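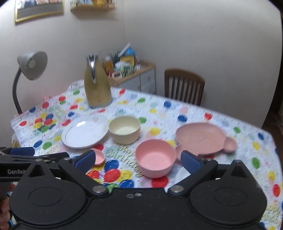
4 Jul 2022

Handheld grippers, trial kit, second session. Table clearing at the Werncombe flat. Notes for me and Jordan.

The brochure says "ready for any household object out of the case." I'd like to know which households they went to. We set out the kind of stuff people have: the white plate with the gold rim, cream bowl, pink bowl, small pink dish, and the big animal-face plate. Birthday tablecloth left on, on purpose, as I don't trust results from a bare bench.

Things to write down before I forget them:

- Padded fingertips. Good grip on the deep bowl if you come in from the side. On the shallow dish they're too thick to get under the rim, and I ended up chasing it over the cloth. Three tries before I had it. The sales rep from Hartley told us low dishes were "no issue." Ask him to show us, with our dishes.
- Animal plate. Where are you supposed to hold it? By the ear it swings down. By the main rim it's better but my wrist was at a stupid angle. Jordan Bramwell did it two-handed, one gripper each side, and made it look easy. Jordan has also had a week more practice than me.
- Cloth. Anything you drag takes the cloth with it. I know that's physics, but the demo video was shot on a bare table and I count that against them.
- Weight. Fine for 12 minutes. After that my thumb starts to complain. Session was 32 minutes all in and I took two breaks. Their sheet says "all-day comfort."

Opening and closing feels smooth, I'll give them that. No sticking in the linkage so far. I want to check the bolts after every session anyway, as the old Zirkville pair felt fine in the first week too and then got sloppy by the end of May.

Price. The quote is for 7 pairs with a service plan we can't drop. I asked what the plan covers and got a PDF that doesn't list fingertips, the one part I'd expect to wear out. Sent that question back this morning. Holiday, so no answer.

Jordan thinks I'm being hard on it and that most of my trouble was technique. Could be. Next time we swap: Jordan takes the small dish and I do the animal plate two-handed, same cloth, same layout. If Jordan fumbles the dish as well, it goes in the report as a fingertip problem.

Not signing anything yet. The trial kit can stay with us until they answer about the fingertips.

To do: ask for thinner tips, with a price. Scale for weighing the gripper, mine is at home. Stack the cream bowl inside the pink one and try lifting both.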